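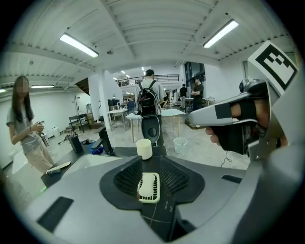

Voltei ao assunto dos apoios para a bancada de lavagem, parado desde setembro. A ideia continua a mesma: cada coisa pequena com o seu lugar, e esse lugar fácil de limpar. A saboneteira branca canelada, com as ranhuras na borda, ficou no fundo da cavidade preta da máquina cinzenta, entre os dois painéis de rede, e o copo branco na borda escura logo acima. Não gosto do copo ali – quem estica o braço para a saboneteira passa-lhe rente. A Milagros acha que basta um anel de borracha por baixo. Vou experimentar os dois.

Caderno da oficina > Bancadas > Apoios e tabuleiros

Última atualização: setembro, 16h

Medidas tiradas com o paquímetro do Fidel: a saboneteira nova da Bellden tem 90 mm de largura útil, a antiga tinha 80. O rebordo sobe 9 mm nas duas. A antiga acumulava resíduo nos cantos e já foi para a caixa das peças.

Ensaio de escoamento feito no lava-mãos do fundo, inclinação de 4 graus. Ficou sempre um fio de água do lado do rebordo. Repetir com menos inclinação.

Falta:
– pedir ao Upendo a borracha que sobrou de Cáceres
– cortar o anel para o copo
– perguntar à Ngọc se o tabuleiro Grenulent ainda está no armário
– limpar a bancada antes de medir outra vez

O Joaquín quer a medida final antes de encomendar mais à Fendano.

2 comentários · 0 partilhas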